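Memory errors in long batch jobs: speaker notes
Marleny Cusi, Bavis users' day, 12/08/2021

Slide 1. Scope. Single-bit errors only. Disk faults are in Flora Tosh's session.

Slide 2. Test setup. Dunar cluster, 1000 jobs, one binary, fixed input. Checksums written every 8 minutes. 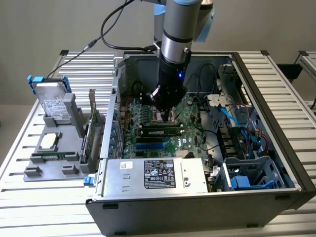 Slide 3. Results. 543 jobs finished with matching checksums on the first pass. Pause on the chart. Say that the y axis is log scale. Rerun policy was set by Baoshan Ye before the test and did not change.

Slide 4. Where bits flip. Long-lived buffers are hit more than short ones. Define "long-lived" again, people missed it in Jidcombe.

Slide 5. Layout. Slots and channels, then how addresses map onto them. Keep under two minutes.

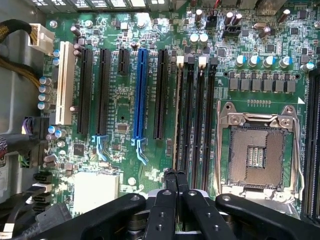 Motherboard in its case, expansion slots at left and center.

Slide 6. Scrubbing interval. Skip if short of time. Questions on cost go to Shiyu Kang.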